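Let the Kids Snack at the Table

My grandmother never once served dinner on time, and I've come around to thinking she was right. There was always a bowl of something out while she cooked, usually cucumbers or tomatoes with too much salt, and all of us cousins hung around it like pigeons. Then we'd sit down at eight-thirty and eat a bit less than we were supposed to. So what?

I bring this up because my friend Corinne Okafor and I have been arguing since June about spoiling your appetite. She's firmly in the "kitchen's closed until dinner" camp. Her two boys get a snack after school and then nothing, and I'll admit they clean their plates (mine have been known to hide green beans in a napkin). She thinks I'm raising grazers. I think she's raising people who'll inhale a sandwich over the sink at 41, like I do on workdays!

What bugs me is the word "spoil." If my daughter eats nine cherry tomatoes at five o'clock, I don't see what has been ruined. She's had her vegetable. I've stopped cutting up a side salad on those nights and I don't miss it one bit.
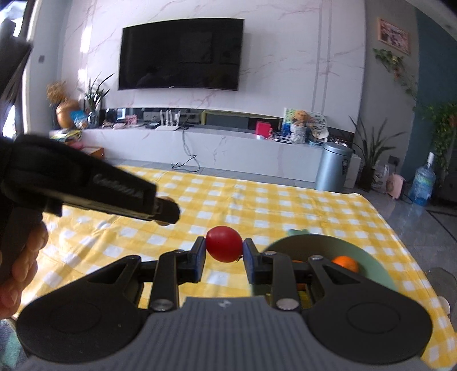
A cherry tomato over the checkered tablecloth.

Corinne's best point is about the cook. You spend an hour on a stew, and everybody picks at it, and it stings. I get that, I really do. But I'd take a pot of leftovers over that awful last half hour when everyone's starving and somebody's crying about a pencil. I've been that somebody.

Crackers are where I wobble. A sleeve of crackers before dinner is its own dinner, and I have no defense for the night we did that with cheese. So my rule for now is that anything that grew on a plant can sit out, and the box stays in the cupboard until we've eaten. Corinne says grapes are going to be my downfall, and she may have me there.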